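**Ticket 57 — pusher cell, finger stalls near the board**
Opened by: Dougal Forsyth
Status: open, waiting on part

Finger stops short on the way across, throws a force fault, then sits there till someone clears it. Seven faults yesterday, worse after lunch. Board was swapped for the maple one on 23rd May, faults start same afternoon.
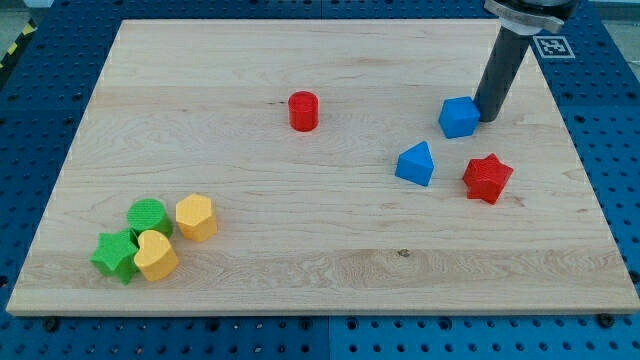
Tried so far:

- restart of controller, no change
- homed arm twice, fine both times
- nipped up the collar on the finger — quarter turn, was a bit slack
- board bolts checked, tight
- re-ran marker calibration, passes

Force limit still at the old value (1,950 in the Kustik settings page). Didnt touch it.

**W. Kubiak:** What Z height is it using? Old board was thinner. If nobody changed the table offset the tip is dragging on the wood.

**D. Forsyth:** Offset is the November one. So yes, that'll be it.. Raised it 9 mm, ran the slow path, no faults. But now it rides over the low blocks.

**W. Kubiak:** Too much. Measure the board with calipers at all four corners, set from the highest. Spare tip is on order from Guthrie, dont fit it untill the offset is right.

**D. Forsyth:** Will do tomorow first thing. Cell left in manual, key with Wiesława.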